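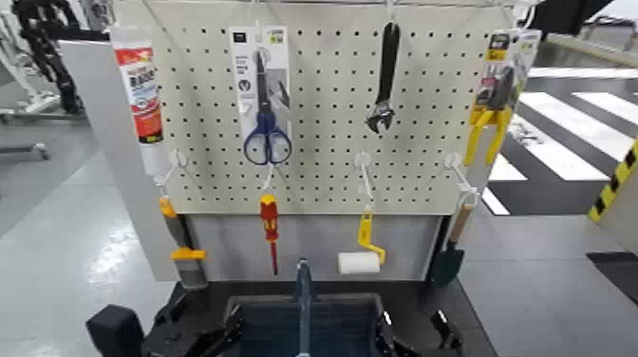

Totbridge hardware supplier puts robot pickers on small-order line

TOTBRIDGE, May – Millet, the hardware and garden supply distributor, has started using two mobile robots to pick hand tools and sundries at its Totbridge order center. The robots, built by Zuvell, take single items off pegboard hooks and put them in a container for the packing benches.

The change affects 42 people who work on the small-order line. No jobs are being cut as part of the project, and hourly pay stays the same for everyone on the line, including those who move to different work.

Small orders are the ones that come in from independent stores and repair shops: one paintbrush, one screwdriver, a roller, a pair of pliers. Until this spring, each of these was picked by hand by a person walking the aisles with a cart and a printed list. Pickers told the company that the walking and the repeated reaching were the hardest parts of the job, and that the last hours of a shift were the worst.

Under the new setup, the robots cover the pegboard aisles during the day shift. Pickers who used to work those aisles now do one of three jobs. Some check and pack what the robots bring in. Some restock the hooks. The rest have moved to bulk and oversize orders, which are still picked entirely by hand.

Restocking matters more than it did before. A person can work around a package that has been hung crooked or pushed behind another one. The robots often cannot, and they will stop and ask for help. Restockers now leave a gap between neighboring items and keep one product to a hook. When a robot stops, a message goes to the nearest handheld and an employee clears the problem or picks the item by hand.

Carded tools, loose tools and tubes all need to be gripped in different ways. Millet ran trials at its Brimurik site over the winter before bringing the robots to Totbridge. Long-handled items gave good results early on. Thin blister packs took longer, and some are still left to people. Items that the robots cannot yet handle have been grouped in a separate aisle so that pickers do not have to cross the robot lanes to reach them.

Every employee on the line completed 35 hours of paid training before the robots went into daily use. The training covered floor markings and right of way, how to stop a robot, how to clear a dropped item, and how to read the stop messages. People who want to learn basic maintenance can apply for a further course taught by Zuvell technicians at Brimurik. Those who pass move up one pay grade.

The company said the start has been slower than planned. In the first weeks the robots picked fewer items per hour than an experienced person, and orders with many different items still go faster by hand. Millet does not expect the robots to match its best pickers this year. It does expect fewer strain complaints and less overtime at the end of the month, when small orders peak.

Employees also asked for changes after the first week. The stop tone was lowered, a second walkway was opened between the packing benches and the break room, and the robots no longer run during shift change.

Millet will review the project with line employees before deciding whether to add robots at Brimurik. The results of that review will be shared with staff at both sites.

About Millet
Millet supplies hand tools, paint sundries and garden tools to independent stores and repair businesses. It operates order centers in Totbridge and Brimurik.

About Zuvell
Zuvell builds and services mobile picking robots for warehouses and stockrooms.

Media contact: Millet press office, Totbridge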